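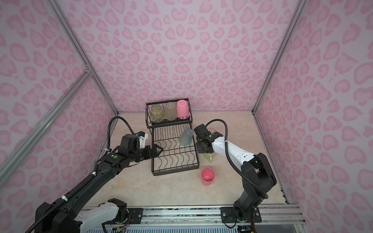
How to Hang Peel-and-Stick Wallpaper in a Small Space

Posted 29 August 2019 by Tyyne Vainio

A closet, a pantry nook or the wall behind a kitchen shelf is a good first wallpaper job. The strips are short and one person can handle them.

What you need

Peel-and-stick wallpaper
Tape measure and pencil
Level, at least 12 inches long
Utility knife with new blades
Plastic smoother or a felt-edged squeegee
Dish soap, sponge and a dry towel

Measure first

Measure the width of each wall and add them together. Divide by the width of the roll and round up. That gives you the number of strips. Multiply by the wall height plus four inches, and add the pattern repeat to each strip if the print has one. My nook needed 673 inches of paper, so I bought two rolls. Check that the batch numbers on the labels match.

Prepare the wall

Wash the wall with warm water and a little dish soap, then go over it again with plain water. Grease near a stove or sink will keep the paper from sticking. Fill any holes, sand them flat and wipe off the dust. Fresh paint needs four weeks before you cover it. I painted too close to the job once and had strips on the floor by October.

Hang the first strip

Start in the back corner. Corners are rarely straight, so measure out the width of the roll minus half an inch and draw a plumb line with the level. Peel back the top 14 inches of the liner, line the edge up with your pencil mark and leave two inches of extra paper at the top. Press from the middle out. Pull the liner down a little at a time and smooth as you go.

If it goes on crooked, lift it slowly and try again – most papers allow two or three tries before they stretch.

Match the pattern

Small all-over prints hide a bad seam better than stripes do. Match at eye level and work up and down from there. Butt the edges together unless the instructions call for an overlap.

Trim

Hold a wide putty knife against the edge and cut along it. Change the blade after every few strips. A dull blade tears vinyl.

Bubbles

Prick with a pin and press flat. Check the seams again the next day and go over them with the smoother.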